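Keeping the Drisier Bench Alive: A Gallery
Posted March 8, 2023

The Drisier bench is a two-armed table cell that spends its days putting office supplies away and its nights, I suspect, loosening its own screws. I look after it. The job is three parts cable, one part torque driver and no parts glory, and the handover notes I inherited when the cell moved over from the Lynch building ran to a single line: "Left one sticks." They did not say left one of what.

So this page is for whoever gets the bench after me. Click through, read the captions, and please don't adjust anything until you reach the end.
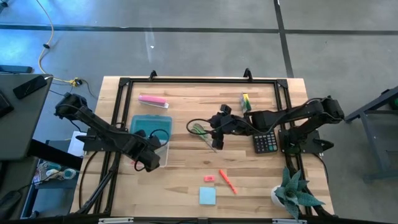 Both arms over the table, left one reaching into the teal box. Note the loop in each cable and leave it alone.

Cable slack is the first thing people tidy and the first thing I put back. A cable that looks neat at rest gets yanked at full reach, and then you spend an afternoon reseating connectors behind the shoulder. Run each arm to its farthest corner by hand with the power off, see what pulls, and only then reach for the ties. Gekent, who built the controller, ships 100 ties with every unit. I have used nine.

The fingers get a look every 500 cycles. I wipe them down, check the pads for lifting edges and wiggle each tip sideways. A little give is fine. If it clicks, tighten the pivot a quarter turn and wiggle again, and if it still clicks you are getting a new pivot out of the drawer marked Misc, which is where I filed them in a weak moment.
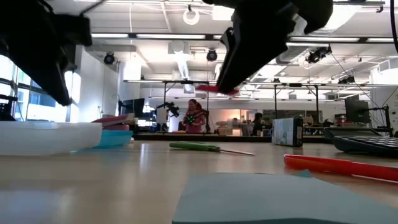 Pads come next, and they are the cheapest part on the whole machine, so naturally they cause most of the trouble. A worn pad will still pick up a sticky note. It will drop a screwdriver, usually at the highest point of the move. I swap them in pairs, both fingers on the same day, and write the date on the backing paper. Then 30 test grabs on something slippery before the cell goes back to work. If you skip the test grabs the cell will run them for you later, with an audience.

The joints get the full treatment at 3,000 cycles: covers off, dust out, bolts checked against the sheet, covers back on with the same number of screws you started with. I did the last one on my own and would not recommend it. The next is due in April. 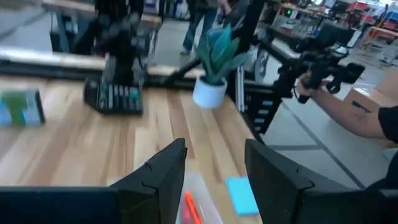 Homing is where the old note about the left one finally made sense. After any work on a joint, the arm has to be told where zero is, and it will believe whatever you tell it. Go slowly and get a second person if you can. One holds the arm up, as in the shot, bare forearm and all, and the other does the typing. I leave the usual clutter out while this goes on, so the marker stays in its clear pouch and the plant stays in its white pot near the back of the table. The plant is called Nadia. It has outlasted two sets of wrist motors and asks for less.

Once zero is set, power up at the slowest speed and keep a hand near the stop button. Send each arm to its rest position and back. A left arm that hesitates on the way home wants its base plate bolts checked before you go blaming software, which I did for a week.

Last check of the day is reach. Each gripper should get to the middle of the table without its cable going tight, and the rails should stay put while it does. Lean on the frame. If it moves, the clamps on the far side need another turn, and everything you homed this morning needs homing again. Sorry.

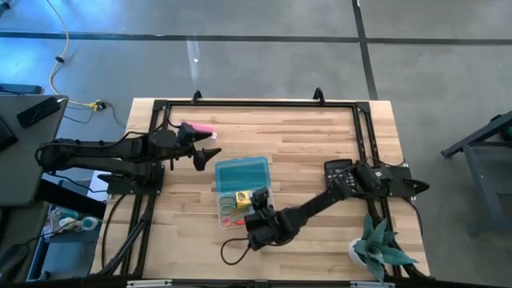
Spares and where I hide them

Finger pads: top drawer, in the envelope.
Pivots: Misc, as confessed.
Spare cables: hook behind the door, coiled loosely. Keep them that way.
Bolt sheet: taped inside the cabinet, coffee ring and all. The ring covers the value for joint four, so I wrote it again in the margin.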